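Planning and Budgeting for Data Collection Equipment
Course handout, unit 6
Prepared by Bastian Teuber, with costing notes by Kai Harms

Before you start

Read this handout before you open the budget sheet. The sheet has a tab for each of the groups below, and most of the mistakes in last year's plans came from filling in the tabs before the task list was settled. Write the task list first. If it changes later, go back and change the budget too.

The case we use throughout is a household manipulation project, with bedding, laundry and small items as the objects. The team wants demonstrations collected by people with hand-held grippers, which will later be used to train a policy for a robot arm. You are planning the purchase for the collection stage only. The arm is a separate budget and a separate unit.

1. Hand-held grippers

Start with the number of operators working at the same time, then add spares. For a team of four operators, plan on six units. Two spares sounds like a lot until a finger mount cracks in the middle of a session and the replacement part is in another city.

Cost the gripper in three lines: the body, the fingers, and the camera with its mount. These wear out at different speeds and should be reordered separately. Soft ribbed fingers that press on cloth all day need to be treated as a consumable. In the exercise, assume one pair lasts 40 hours of use. The body should last the project.

Fabric work is harder to budget for than work with rigid objects. A folded cloth can be held in many ways, it changes shape between grasps, and operators need more attempts per usable recording. Plan more hours per task than you would for cups or boxes.

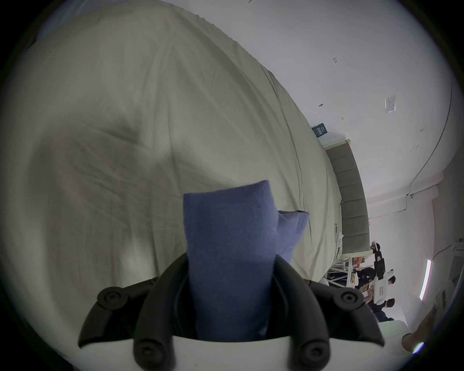 Extra hours reach every other line. More hours mean more finger pairs, more storage, more battery cycles and more wages. Put the hours estimate in one cell and have the other tabs read from it, so that a change carries through the whole plan.

Check three things with the supplier before you settle on a model:

Can the fingers be changed by the operator with ordinary tools?
Is the camera mount sold separately?
What is the lead time on a single finger pair, as opposed to a full set?

Our two sample quotes are from Colano and Prirkska. Colano is cheaper per unit but only sells fingers in packs of 12. Prirkska sells single pairs and charges more for shipping. For a short project Prirkska usually comes out ahead. For anything over six months, work it out both ways and show your numbers.

2. The furnished site

Students often put this under "miscellaneous" and give it a small round number. In a household project it can be the second largest line after wages.

Begin with floor area. A bed needs walking room on at least two sides, and an operator holding a gripper with an arm out takes up more space than a person walking past. Draw the room to scale and mark where each operator stands. Do the drawing before you price any furniture.

Then list furniture and props in two groups. Large items are bought once: bed frames, headboards, mattresses, appliances, chairs, shelving. Appliances that are only there as surfaces or containers can be secondhand and do not need to be connected, but confirm this against the task list. If a task requires a working door lock or a running cycle, you need plumbing and power, and the price changes a lot.

Small items are bought in quantity and replaced: sheets, duvet covers, towels, cloths, clothing, books, baskets. Variety matters more than quality here. Buy bedding in several colors and fabrics, and include some patterned pieces. Lò, our sample supplier for textiles, quotes by the bundle. Allow some 18 bundles for the exercise.

Delivery and assembly are separate lines. So is disposal at the end, which was missing from almost every plan handed in last year.

3. Power, cabling and the building

Walk the site with the person who manages it. Find out how many circuits serve the room and what else is on them. Charging stations and workstations should not share a circuit with anything that has a motor.

Ask about lighting. If the room has daylight, decide whether you will cover the windows or record at different times of day on purpose. Both are acceptable, but blinds cost money and a wider range of hours means paying staff for early or late shifts – put whichever one you choose in the plan.

Include storage racks for equipment not in use. A busy room fills up quickly, and things left on the floor get stepped on.
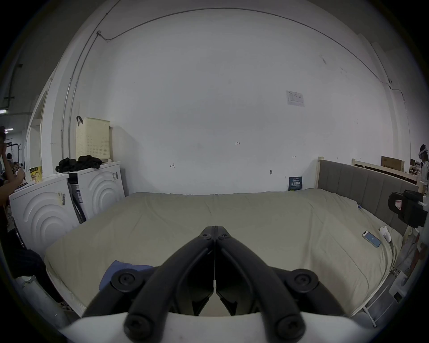
4. Staff time

Operators cannot hold a gripper at arm's length for a full shift. Plan for two operators sharing a station and swapping every half hour. The one who is resting can reset the bed, sort the props or label recordings, so the time is not lost, but it must be counted.

Setup and reset times belong in the hours cell. With bedding, the reset can take longer than the recording. Time it yourself at home with a real duvet before you enter a figure.

If you plan a Sunday session to catch up, use the weekend rate from the wage table.

5. Storage and computing

Estimate data volume from recorded hours, including failed attempts, which you will keep at least until review. Budget for 2 copies in different buildings. The sample price list from Estari gives drives and a rack unit. Use the drives only, unless your hours estimate goes past the limit printed on the sheet.

6. Contingency

Apply contingency to each tab and not to the total. Consumables need a higher rate than furniture. State the rate and give one sentence on how you chose it.

What to hand in

The task list, one page at most
The room drawing, to scale, with operator positions marked
The budget sheet, all tabs filled in
A half-page note comparing the Colano and Prirkska quotes

Plans are due at the start of the October review. Questions about the wage table or supplier quotes go to Kai Harms. Anything about the task list goes to Bastian Teuber.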